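2019-01-14

Back at the desk after the break. Hot already by nine and the air con on our side of the floor is out, so I moved the fan over and worked with the blinds down.

Spent the morning on the drawer and bowls task. The plan from before Christmas stands: 400 demonstrations in simulation, all driven by hand, before we train anything. We had 42 saved when I left. I redid the start-up script first, as the old one was still writing to the Grovidstead folder and that disk is nearly full. Everything now goes to Paquette. Copied the old ones across and checked that the file sizes matched.

Driving was slow to begin with. Three weeks away and my hands had forgotten the controller. I kept rotating the wrist when I meant to lift. Threw out the first four runs without looking at them twice. After that I settled down and got 20 I was happy to keep before lunch, which I ate on the back steps.

Abrehet Sisay came by after lunch and we went through a batch together. She thinks my approaches are all too much alike. I come in high and go straight down every time, and a policy trained on that will be lost the first time it ends up a bit to one side. She's right. We agreed that from tomorrow each session will have some runs where I start badly on purpose and correct. She also wants pauses trimmed from the front of each run. I tend to sit there for a second or two working out what I'm going to do, and the learner will pick that up as part of the job. She offered to write the trimming script if I label the runs.

Two problems to note down. The Fumov viewer drops the wrist view if I resize the window, and I lost one good run that way. Leave the window alone until it's patched. The other is naming. I have been writing "gold bowl" in some instructions and "yellow bowl" in others. Abrehet says leave the variety in, but I want to know which runs have which, so I've added a column to the sheet.

Went over the bowl colours as well. I'd like to shuffle where they start more than we do now. The layout file only moves things within a small patch, and I can widen that without breaking anything, I think. Will try it on 30 runs and see how many come out with a bowl somewhere the arm can't get to.

Flatex rang at four about the new workstation. Not until next week now. The old one copes as long as I close everything else.

Finished the afternoon with the labelling half done. Sore thumb. Need to buy milk, and ring Mum about August. Saved a couple of views out of today's work to keep with these notes. 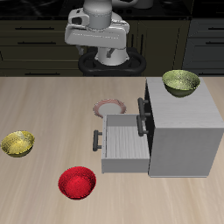
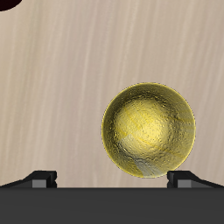

Sim table with the drawer open, then a close view down at the gripper fingers.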